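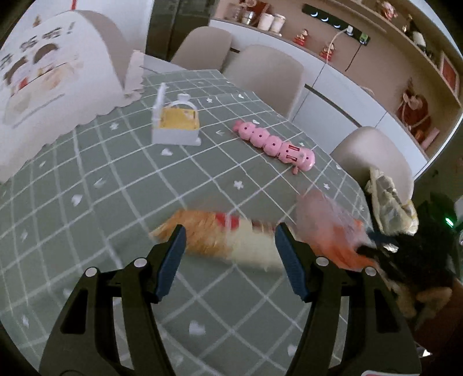 4.2 Seeding and early elimination

Tournament organizers in competitive gaming must choose how to fill a bracket before any match is played, and that choice affects which teams leave early. We looked at 1,168 group-stage matches from the Fornance match archive, all of them played in groups of four under a double-elimination format. Each match was coded by hand before it was entered into the model. For every match we recorded the seed of both teams, the map, the final score and the number of days since each team last played on a stage.

Figure 3. Table with soft, fluffy items.

The first question was whether the opening match carries more weight than it should. In a group of four, the winner of the opening match needs one more win to advance. The loser needs two. If the seeds are accurate, this does little harm, as the stronger team usually wins and is rewarded for it. If the seeds are off, two strong teams can meet in the first hour, and one of them has to play its way back through the lower side of the group on the same day.

We compared two seeding methods. The first used the ranking published by the organizer in the month before the event. The second used the Hedix rating, which is updated after every match and gives more weight to recent play. The two methods agreed on the top seed in most groups. They differed more often on the second and third seeds — the places where a wrong call is most costly. In 366 matches the two methods named different favorites, and we treat these as a separate set below.

Single-map openers gave more upsets than best-of-three series under both methods. The gap was larger when the lower seed had picked the map. We did not find a clear effect of rest days, although teams that had not played for more than 5 weeks were few in our data and the estimate for them is weak.

The online qualifiers run by Warkby were left out of the main model. They add 1,493 matches, but rosters changed often between rounds and stand-in players were not always listed. When we ran the model again with the qualifiers included, the effect of the opening match was smaller and pointed the same way. Results for the combined set are given in Section 4.4, along with the map-level estimates.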